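The Tyranny of the Folded Towel

By Branwen Gittins

157 shares | 4 comments

My grandmother folded her dishcloths in thirds, then in half, and stacked them with the fold facing out. My mother threw hers in a drawer and shoved it shut with her hip. Both women had dry dishes. I have thought about this more than is healthy, mostly while standing over a heap of warm laundry, wondering who exactly I am doing this for.

The folding business would like me to stop wondering. There are books, weekend courses, plastic folding boards and a subscription box that sends you a new drawer divider every season. Last October I signed up for a home-order program called Tadari, which promised to "reset my relationship with cloth." It cost more than the cloth. The first lesson was eleven minutes of a woman smoothing a pillowcase with the side of her hand while a piano played. The second was the same pillowcase.

I don't doubt that folding has its uses. Shirts wrinkle. Fitted sheets take up half a shelf if you let them. But somewhere along the way the claim got bigger. Folding now helps you sleep, they say. It lowers your blood pressure and repairs your marriage. I asked the Tadari help desk where the sleep claim came from and got a coupon.

So I ran my own test, which was not scientific and which I would not defend in front of anybody who owns a lab coat. For two weeks I folded every small cloth in the house: dish towels, washcloths, napkins, the rags under the sink. For the next two weeks I dropped the lot into baskets, clean, and pulled out what I needed. I kept a notebook by the washer. My husband was told to behave normally and did so, meaning he used the guest towels.

In the folding weeks, I spent a good part of every other evening at the kitchen table. The piles looked terrific. I took a picture of one and sent it to my sister, who wrote back, "Are you OK?" By the second day each pile leaned, because people in my house take from the middle. By the end of the week I was refolding things that had never been used, only disturbed.

In the basket weeks I got the evenings back. The cloths were a bit creased. I found that I cared about this for the napkins and for nothing else. A creased rag wipes up spilled milk just fine, and a washcloth is wrinkled the second it hits water anyway.

There was one real cost. Things sank. I have a faded blue towel I like for bread dough, and it went to the bottom and stayed there for nine days. If you own a favorite anything, the basket will hide it from you. I'll give the folders that point.

The containers deserve some doubt too. I bought a lidded bin from Ekholm for the dish towels, solid-sided and very handsome, and if a towel went in even slightly damp the whole thing smelled like a pond by the weekend. The Dultum version has a cotton liner, and the liner has to be washed, so you have bought yourself one more thing to fold. What worked best was a cheap basket with holes in it. Air gets in, and you can see roughly what's inside without digging. Mine came from a hardware store and has a crack in one corner.

I am less sure what to say about stacking by color. The Ansah catalog that lands in my mailbox is full of it, soft pinks shading into soft purples, all the edges lined up like a deck of cards. It is pretty. I tried it with what I had, and what I had was mostly beige with stains. Color order works if you bought everything at once and never let anybody cook with tomatoes.

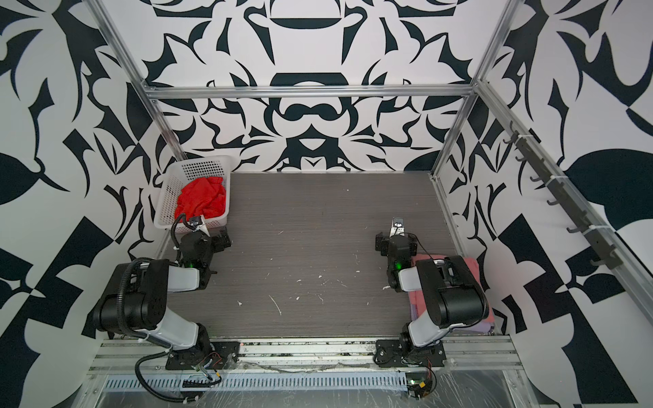
Two ways to keep cloth: red bundled into a perforated basket, pinks and lavenders folded and stacked.

Still, I can see why people go for the stack. A stack looks finished. A cloth bulging over the rim of a basket looks like a job somebody walked away from, even when it's perfectly clean and the job is done. I think most of the money in this business comes from that one feeling. You look at the lump, you feel slightly accused, and you buy a divider.

Hooks, meanwhile, get hardly any attention, and I suspect it's because they're too cheap to build a course around. I put a row of them on the side of my pantry shelf halfway through the basket weeks. The towels in daily use hang there now. They dry, I can find them, and the fold question doesn't come up. The bread towel has its own hook and I have been rude to people who touched it.

Where did I end up? The napkins get folded, in half and in half again, no thirds. Sheets get folded badly. Everything smaller goes in a basket or on a hook. I canceled Tadari, which took three emails and a phone call, and was offered a free month of the advanced level. The advanced level, I was told, is socks.

My mother came to visit while I was finishing this piece. She opened the drawer, saw the napkins squared up in their row, and asked whether we were expecting company. Then she dried her hands on one and stuffed it back in.

2,231 views | Share this story

Related stories
Do You Need a Laundry Room, or Just a Door?
400 Clothespins and Nowhere to Hang Them
The Case Against the Matching Hamper
What Fabric Softener Does to a Dish Towel
Why I Stopped Ironing Pillowcases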